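Prudex Publishes Results of Gripper and Wrist Camera Comparison

Test series covered two parallel grippers, two wrist camera positions and two controller settings on a single arm

May 15, 2026

Prudex, a supplier of integration services for light assembly and parts handling, today published the results of a comparison of parallel grippers and wrist-mounted cameras. The work was carried out at the company's Fultden test area on one robot arm. Arm, test items and operator instructions were kept the same for every run.

The comparison was requested by Trimau, which handles small molded parts in plastic bins and clip-lid containers and plans to replace the grippers on its packing cells. Trimau asked for data on three points: grip repeatability with flat finger pads, loss of camera view caused by the gripper body, and stopping behavior of the controller when a finger meets an unexpected load.

Two grippers were tested. Gripper A is the Rutkowska P2, a parallel unit with flat pads and a wide body. Gripper B is the Rutkowska P4, which uses the same pads on a narrower body with a longer finger base. Each gripper was run 700 times per camera position, for a total of 2,800 pick attempts. Attempts were split evenly between shelf picks and table picks.

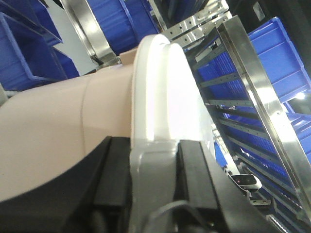
Cable routing was fixed before the first run and was not changed between grippers. In an earlier trial, held in November, the camera cable had been rerouted at each tool change, and Prudex found that differences in cable tension shifted the camera enough to affect calibration. Results from that trial are not included in the published figures.

Camera position 1 places the lens close to the finger base and looks along the fingers. Camera position 2 sits farther back and to one side, and takes in more of the area next to the tool. Position 1 gave the lower position error at the moment of grip with both grippers. Position 2 gave earlier detection of bin rims and shelf rails during approach, but with Gripper A the body of the tool hid part of the target area in the last 70 mm of travel. With Gripper B the effect was smaller and did not change the pick result.

"The accuracy figures for the two grippers are close, and we would not choose between them on accuracy alone," said Wiesława Witkowska, test lead at Prudex. "The larger difference is in what the camera can see late in the approach. If the bin is deep or the shelf spacing is tight, the body width has to be checked against the camera position before either one is ordered."

Table picks were run on a carpeted surface. The carpet holds light parts in place when a finger touches them and cuts down on reflections that disturb edge detection. Finger height was set from the carpet surface with no load applied and checked again after every 70 runs.

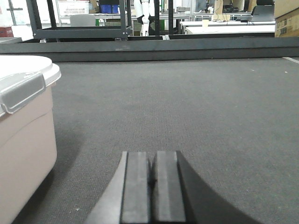 Parallel gripper over the carpeted test table, fingers empty, with a lidded storage container at left.

Controller tests used two settings. In the standard setting, the controller stops the arm when motor current passes a fixed limit. In the second setting, the limit is lowered during the final part of the approach and returns to its normal value once the fingers have closed. The second setting reduced peak contact force with both grippers. It also produced more false stops on shelf picks, most of them when a finger pad brushed the side wall of a bin. Prudex recommends the second setting for table picks and the standard setting for shelf picks until the limit can be tuned for each bin type.

Pad wear was measured at the end of the series. Both sets of pads remained within the wear limit set for the test. No conclusion is drawn on service life, as the number of cycles was too low.

"We needed figures taken on one arm with one set of instructions," said Czesław Zieliński, process engineer at Trimau. "Our own records came from cells with different mounts and different software versions, and they could not be compared. We will run Gripper B with camera position 1 on one packing cell and keep the present tool on the others for now."

A second series is planned with curved pads and a shorter camera mount. It will consist of 2,000 picks using the same test items, with container lids opened and closed by the gripper as a separate task. Lid handling was left out of the first series.

The test report is available from Prudex on request. It contains the run tables, calibration procedure, controller parameters and drawings of both camera mounts. Raw joint and current logs can be supplied to integrators who wish to repeat the analysis.

About Prudex
Prudex designs, tests and installs handling cells for small and medium manufacturers. Its services include tool selection, camera mounting, controller setup and operator training.

Press contact
Prudex Press Office, Fultden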